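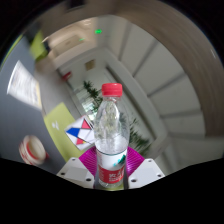
Bouteille en plastique transparent à bouchon rouge.

Rapport d'avancement – plateforme de vidéo à la demande Restine
Destinataire : direction des contenus, Clamau
Mardi 15 avril 2025

1. Catalogue
Le catalogue de rattrapage compte 1530 programmes en ligne. Les 200 titres du fonds documentaire Malhotra ont été encodés en février ; neuf restent bloqués, leurs fichiers de sous-titres étant décalés par rapport à l'image. Le laboratoire doit fournir de nouveaux fichiers.

2. Lecteur
La version livrée par Makness reprend la lecture au point d'arrêt sur navigateur et sur mobile. Sur téléviseur connecté, la reprise échoue lorsque la session a expiré. Anomalie reproduite, correctif en recette.

3. Abonnements
Le test fermé porte sur 800 comptes. Le passage de l'essai gratuit à la formule payante fonctionne. Le remboursement est encore saisi à la main ; l'automatisation dépend de l'ouverture de l'interface du prestataire de paiement.

4. Droits
Le blocage géographique est actif sur l'ensemble du catalogue. Les dates de fin de droits des séries sont importées chaque nuit. Celles des longs métrages restent à reprendre dans l'ancien tableau.

5. Points à arbitrer
– maintien ou retrait des neuf titres en attente ;
– durée de l'essai gratuit à l'ouverture publique ;
– prise en charge des téléviseurs les plus anciens.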